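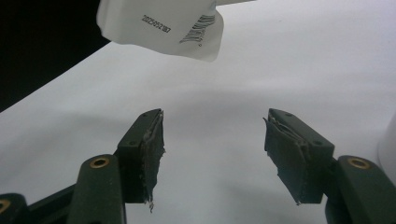 Start with the table, not the shelves, was the first comment we got at our project review, and a classmate added that an open surface makes every later decision easier. We agreed right away!

Our project, Trimton, asked how a shared workroom could be set up so the next group can begin quickly. We logged 26 setups in August, and clearing the tabletop ate up most of the time.

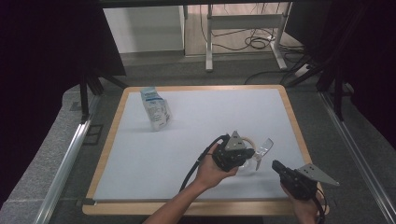 Clearing rules turned out to be the fun part to write. We tried three versions and kept the shortest — anything not needed for the task goes to the cabinet. Food and drink packaging was our test item, and a small crumpled carton like the one with blue lettering, near a corner of the tabletop, counts as clutter under our rule. Cables get their own rule, and we had 40 minutes of great arguments over it.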